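From: Nadiia Demchenko
To: Sturkport Laundry and Mending list
Subject: Re: Folding the T-shirts for the October table

Lensa Sisay wrote:

> I went through the shirts that came back from the last table and a lot of
> them had a hard crease straight down the front. People hold them up, see
> the crease and put them down again. Can we agree on one fold before
> October? I don't mind which one. Kidus says he has always folded in
> thirds and Zewditu does them in half, and when the two kinds are in the
> same stack it leans over and somebody has to redo it.
>
> Also, what are we doing about the thin ones? They won't hold a fold at
> all for me.

Lensa, I'm for thirds. The crease in the middle comes from folding in half lengthwise, sleeve to sleeve. With thirds you get two softer lines off to the sides, and the front stays flat where people look at it. It takes a little longer per shirt, but once the stack is up it stays up.

The way I do it is face down, collar away from me. Fold one side in to the middle of the shoulder, lay the sleeve back on itself, then do the same on the other side. Bring the hem up to just under the collar and fold once more. If the neck ends up crooked, start again from the shoulders. Tugging at the hem won't fix it.

Most of the time goes into getting the shirt open in the first place. When they come out of a bag they are in a heap and you can't tell hem from sleeve.

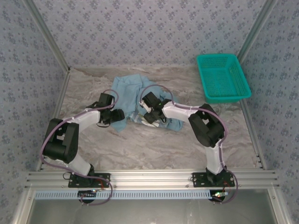 I used to pick at whatever edge was closest and usually got hold of the inside of a sleeve. Now I look for the collar first, because the ribbing is thicker and you can feel it through the cloth. Once you have the collar, go along to the shoulder seams, take one in each hand, and let the rest hang. One shake and lay it down. That works for nearly everything in the adult sizes.

On counts, Liya Ambaye's sheet has 693 pieces for October, and 141 of those are plain T-shirts. Another 91 are children's, and I would leave those out of this and just roll them. They are too small to stack well however you fold them.

Liya also asked about colors. I would sort by size first and not bother with color unless there is time at the end. The light blues and grays look alike under the hall lights anyway. 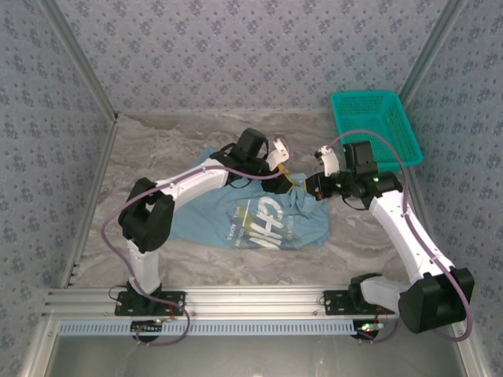

Light blue T-shirt, crumpled.

About the thin ones: I have the same trouble. What helps me is smoothing from the middle outward with a flat hand before the first fold, and not pulling at the corners. If you pull, the cloth stretches on one side and you get a long slanting wrinkle that comes back every time. A hard surface is better than a bed or a blanket, where the cloth drags.

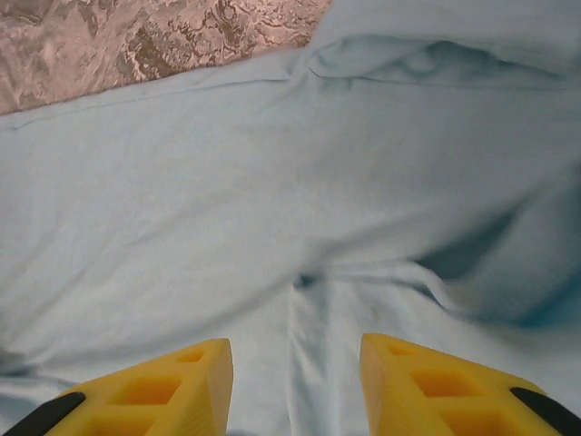

Wrinkles that are broad and soft I leave alone. They flatten under the weight of the stack overnight. Sharp ones need the iron — low heat, inside out if there is a print. Please don't spray them and then bag them. We had 4 shirts last time that smelled musty and had to be washed again.

Zewditu, if you really prefer halves, could you take the long-sleeved ones? They go in a separate box and it won't matter there.

I can bring the folding board if anyone wants to try it. The Mekonnen bins are still in my hallway and I'll bring those too.

Nadiia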